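Keeping a Wood Counter Happy
35 shares · 4 comments

I oiled our kitchen counter wrong for years (way too much, way too often) and it always felt sticky by July! So now I do it like this. Wipe it down the night before, then rub in a thin coat of mineral oil with an old T-shirt, going with the grain. Wait 4 hours and buff off whatever is left – be generous with the elbow grease. Two thin coats beat one thick one every time.

For water rings I use a dab of plain mayo, left on overnight.

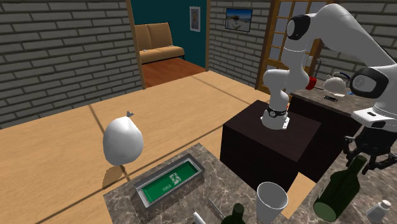 Last updated: 06/08/2024

Lemon and salt will lift most onion smells, but rinse well and oil that spot again after.

Contact Horacio Zapata | © Grulla Home Tips | Back to top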